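Buy the Fingers First

Every spring, when budget season comes to our little corner of the building, I watch people fall in love with arms. I get it, I really do! I have fallen in love with a few myself. You see one glide through a demo, somebody says the word "payload," and before lunch there is a number in the spreadsheet and a picture of the thing taped to the door. Then the year goes by and the arm spends a good part of it waiting for the parts that would have let it do some work.

So I want to make a cheerful case for planning a home robotics lab backward. Start at the fingertips, move up to the wrist and its camera, then to the room, and let the arm be the last line you fill in.

Our group at Cerley works on household tidying. Laundry, mostly, and whatever else ends up on a living room floor. When Paavo Nurmi wrote our first equipment plan he gave the gripper one line and the arm a page and a half. I helped him with it, so I take my share of the blame. Fabric taught us better. A shirt has no handle. It folds over itself, hides its own edge, and slides away when a fingertip comes in too high. What decides the whole job is the last inch, and the last inch is made of parts that cost less than the cable tray we were so proud of.

After that first round we asked for a line called "fingers and tips, assorted," with $2,000 in it. It looked silly next to everything else on the page. It was the best money we spent all year. We bought long thin fingers and short fat ones, soft tips and hard ones, and we let people cut them up and drill them without filling out a form. Some of those experiments were terrible, and I loved every one of them, because a bad finger teaches you something by the afternoon and a bad arm takes until the next fiscal year.

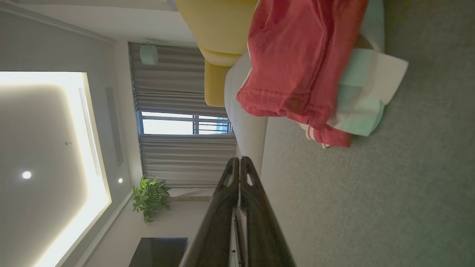

The wrist camera comes second, and I would put real money there too. Please buy a spare at the same time as the first one. We set aside $3,000 for cameras, mounts, cables and lenses, and I would fight to keep that line before I fought for almost anything else. A camera out at the wrist gets bumped, tugged and leaned on. Its cable bends all day long. If you own exactly 1 of them, your schedule belongs to that cable.

Then there is the room, which hardly ever shows up in a plan at all. If you want a robot to work in homes, spend on a home! Get a sofa and carpet and curtains, and a plant with big leaves. Leave the daylight alone and let it come through the window however it likes. A bare bench under flat lighting is cheap and very tidy, and it will flatter your results right up to the day you leave it. I would gladly trade a faster controller for a second living room with different furniture.

And the laundry itself! We keep 100 pieces of clothing and toweling on the books as consumables, and the finance people at Skimix, who share our accounting, had to ask twice. Yes, consumables. Cloth changes as it gets handled and washed, and I want old soft shirts in the pile along with stiff new ones. Thrift stores are wonderful for this.

The arm, then. I am not against a good one. We talked with Weline and with Tiongson when we were shopping, and both had machines I would have been glad to own. But by then we had a drawer of fingers, a camera we trusted and a room to work in, and our questions were so much better. We knew how low we needed to reach. We knew what the tool weighed with everything bolted on. We ended up asking for a smaller arm than the one in the first plan, and we were happy to do it.

I have heard the objection that big items are easier to get approved than a long list of small ones. That's fair, and it is a pain. Our way around it was to bundle the small stuff into 2 lines with plain names and a short note under each. It took an evening to write. The plan for next May is already started, and the fingers are on the first page.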